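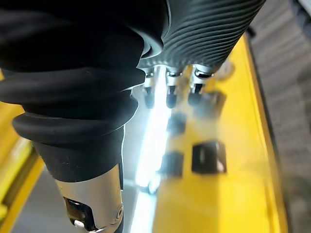
Black rubber folds, with brushed metal below them.

Home Guides Cleaning Storage Contact

How to clean folded rubber and ridged parts

Dust likes to stay deep between the folds, where a flat cloth does not reach. You need a soft paint brush, two cotton cloths, a few cotton swabs and 200 ml of lukewarm water with one drop of dish soap.

1. Brush the dry dust out first. Start at the top fold and go down.

2. Make one cloth a little wet and press it well. Put it over your fingertip and follow each fold all the way. Do not pull the rubber open with force.

3. Wipe again with clean water, then dry with the second cloth.

4. For narrow ridges use a dry swab, one groove at a time -- it is slow work, but a wet swab only makes mud in there.

5. Brushed metal is wiped along the lines of the brushing. Keep water away from screws and openings.

Please do not use oil or alcohol on the rubber. My friend Paavo Pelkonen used cooking oil once, and the surface became sticky after one week.

Written by Fadi Daher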